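Search this site Go

Home News Features Equipment Buyer's Notes Subscribe

Budgeting for a Cloth-Handling Cell

What the quote leaves out, and how Heltik planned its first purchase

30 Nov 2019

Most budgets for a robot cell begin with the arm. The arm has a list price, a payload and a reach, and all of them fit neatly on a purchase request. For a company that handles fabric, it is also the part of the cell least likely to cause trouble. The money tends to go to grippers, pads, work surfaces and engineering hours.

Heltik, a contract linen finisher, went through this exercise over the past year. The firm wanted to automate the flattening and folding of small towels at the end of one line. It received quotes from two integrators, Michalski and Stustard, and found that the documents could not be compared. Michalski had priced the cell as a single sum. Stustard had split out the arm, the wrist camera and the mounting plate but left tooling as an allowance to be settled later. Heltik sent both quotes back with a template of its own, and the second round was easier to read.

The template put tooling first. Rigid parts can often be picked with a standard two-finger gripper and the pads it ships with. A towel gives no hard edge to close on. The fingers have to press into the pile, gather enough material to hold, and lift without taking the layer underneath. Pad shape, pad surface and closing force all affect the result, and the right combination for terry is often wrong for flat weave. Heltik asked each bidder to price 3 sets of fingers per gripper and to state the lead time for replacements.

The work surface was the next line. Bidders usually assume the customer will supply a table, and the customer usually assumes any table will do. Two properties matter. The first is friction, which decides whether the cloth stays put when a fingertip pushes down or slides along with it. The second is how the surface looks to the camera. A pale towel on a dark top gives a strong outline. A polished top can return enough glare to blur that outline under the wrong lamp.

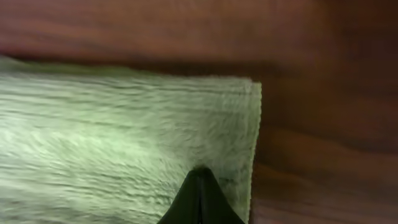
Contact force should be settled before the order is placed. With the fingers closed and pushed down into a towel, the controller needs some means of knowing when to stop. Some arms estimate force from motor current, which costs nothing extra and is coarse at low loads. A separate wrist sensor is finer and adds to both the price and the weight carried at the end of the arm. Heltik priced the job both ways. The sensor added $1,881 per arm, including the cable and adapter ring, and was approved on the grounds that adding it later would mean repeating the calibration.

Software was harder to plan. Heltik chose a package called Liso for motion and vision, licensed by the year. An annual license belongs in the operating budget, but the first year is often bundled into the capital request and then forgotten. The renewal appears twelve months later in a cost center that has no money set aside for it. The template now shows the first year and the second year on separate rows.

Engineering time should be entered in hours, with a rate beside it. Heltik allowed 40 hours of its own staff time for trials on each towel type, in addition to the integrator's time. This covers washing and sorting samples, setting lights, recording failed grasps and changing pads. Trials should use stock that has been through the laundry, as new towels have a different pile and give flattering results.

Spares come last in the template and are the first item cut when the total runs high. A spare gripper is worth keeping in the request if the lead time is longer than the line can stand idle. Spare arms rarely are. Heltik kept one gripper and the extra fingers, and dropped a second camera.

The order was split into 2 stages. The first covers one arm, its tooling and the trials, with payment tied to an agreed pick rate on a single towel type. The second covers guarding, the infeed conveyor and the link to the folding machine. It can be canceled without charge if the first stage misses its target. Michalski accepted those terms and Stustard asked for a larger deposit, so the first stage went to Michalski. Delivery is scheduled for December, and the table is being bought separately.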